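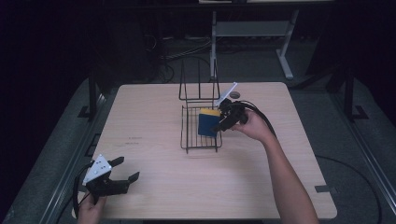
February
By Védís Hallgrímsson

The robotics club at Tillport meets after the last class on Friday, and by the time I got there the students had been at it for an hour. I had come to talk to Salgado, who runs the club, and to some of the members about this year's project. They are teaching a robot to do small kitchen chores, and the chore they started with is a dish rack and a sponge.

"People expect something bigger," Salgado said. "They come in and ask where the robot is that fights the other robots. We did that kind of thing before. This year the students voted for chores."

The way the project works is that a student holds a gripper in each hand and does the job at a table. The movements are recorded, and the recordings are later used to train the program that will move the robot's arms. One pass through the job is called a run. The club has 1,212 runs saved so far. A good many of them are the sponge.

I asked Salgado why the sponge takes up so much of the year.

"It's soft, so it changes shape when you squeeze it," he said. "With a block of wood you can be sloppy. With a sponge, if you grip too hard, it folds and pops out. If you grip too lightly, it stays in the rack. And the rack is wire, so there are plenty of places to get a finger caught."

The rule at the table is that only the grippers touch the sponge. If a student reaches over and fixes it by hand, the run gets thrown out. Salgado said the new members find this the hardest part of the job, and that he still catches himself doing it.

A junior on the recording team told me she had done her first runs much too fast. "I wanted to get a high number," she said. "Then we watched them back and you couldn't really tell what I was doing. I was jabbing at it. We deleted 131 in one afternoon, and most of those were mine."

She works more slowly now. She brings the right gripper in from the side, closes it, waits a moment, and then lifts. The left gripper stays low and open until she needs it. She said the waiting felt silly at the beginning, but the runs with a pause in them have been easier to use.

"Your wrists get tired before anything else," she added. "The grippers aren't that heavy, but you're holding them up the whole time, and you have the cables behind you. You learn to check where the cable is before you turn your hand."

The club keeps its sessions short for that reason. Each student does a set of runs and then trades off with a partner, who has been keeping the log. The log is a plain spreadsheet. It lists who did the run, which way the sponge was facing at the start, where the rack was on the table, and whether the run should be kept. The partner makes the decision about keeping it. Salgado set it up that way after noticing that students were easy on their own work.

A sophomore who looks after the log said the arguments are mostly about dropped sponges. "Some people say a drop is a bad run. I say if you pick it up again and finish, that's useful, because the robot is going to drop it too." The club settled on keeping those runs and marking them in their own column. He would like there to be more of them, but he said you can tell when somebody drops it on purpose.

The program itself is handled by 3 of the older students. They named it Plornuditz. I asked where the name came from and was told that it was a typing mistake in the first week that stayed on the folder. Their first version could move to the rack and close on the sponge when the sponge stood in the usual spot. When they shifted the rack by a hand's width, it closed on the wire.

"That was our fault," said one of the three, a senior. "We had recorded everything with the rack in the same place. So we went back and did it again with the rack moved around and the sponge leaning different ways. It's boring work, but there wasn't a way around it."

The newer version does better. The senior would not give me a success rate, as the group changed the test halfway through and the old results don't compare. She did say that it has trouble when the sponge is pressed flat against the side of the rack, and that this is what they are recording now.

In the spring the club will take the project to the student showcase at Clekamport, where each team gets a table and a time slot. The judges are allowed to move the rack before the run starts. Salgado thinks that is fair. He has been moving it himself during practice, without telling the students, and writing down what happens.

I asked whether he wanted to add more objects before then. Some of the students have been asking for cups. He said he had told them they could start on cups after the showcase.

"I'd like them to finish one thing," he said. "They're close. Two or three more weeks of sponge, and then we'll see how the tests look."

The club is open to all grades, and new members can come in at any point in the year. They begin on the log.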